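Contra la lista de los cepillos

Cada febrero me llega la misma recomendación por cuatro vías distintas: cambie usted el cepillo de fregar, el de los zapatos, la escobilla del fregadero y, ya puestos, la esponja. Este año la lista la firma el boletín de Fondier, trae 57 consejos de limpieza y sostiene que un cepillo doméstico no debería pasar de 3 meses en casa. No dice de dónde sale el plazo. Lo he buscado en el boletín entero, incluida la letra pequeña, y lo único que encontré fue un descuento para el segundo cepillo.

Desconfío de los plazos redondos. Un cepillo que se usa dos veces por semana para quitar barro de unas botas no envejece igual que otro que pelea a diario con una olla pegada. El calendario los mete en el mismo saco y al fabricante le conviene. Mi madre tuvo uno de raíz colgado detrás de la puerta de la galería durante años, y lo tiró cuando ya no rascaba. Me parece un criterio bastante decente: mirar las cerdas, pasar el dedo, olerlo si hace falta, y decidir.

Se me dirá que la higiene es otra cosa. De acuerdo, una esponja que huele mal se va a la basura y no hay discusión. Pero de ahí a convertir cada utensilio en un yogur con fecha de caducidad hay un trecho que alguien está recorriendo por nosotros – y cobrando el viaje.
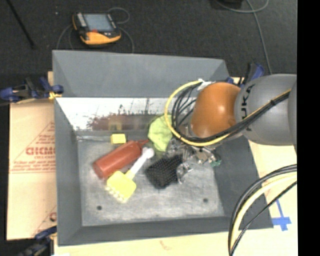

Bergþóra Stougaard me escribió, después de leer un borrador, que exagero: según ella, la gente no mira las cerdas ni huele nada, y un plazo arbitrario es mejor que ninguno. Añadía que en su casa hay una escobilla que le da vergüenza enseñar a las visitas y que, sin una fecha apuntada en la nevera, seguiría ahí hasta el día del juicio.

Le concedo lo de la vergüenza. Lo demás, no. Si el problema es que no miramos las cosas que tenemos en la mano, una fecha en la nevera nos acostumbra a mirarlas todavía menos. Y luego está el dinero, que en estos boletines nunca aparece: pagué 50 coronas por mi último cepillo, mango de haya, y sigue rascando perfectamente. El anterior, de plástico, se abrió como una margarita a las pocas semanas y no esperó a que ningún experto le diera permiso.

Sospecho que el año que viene la lista será más larga. Yo seguiré guardando el mío junto al grifo, con las cerdas hacia abajo, que es el único de los consejos de Fondier que he adoptado.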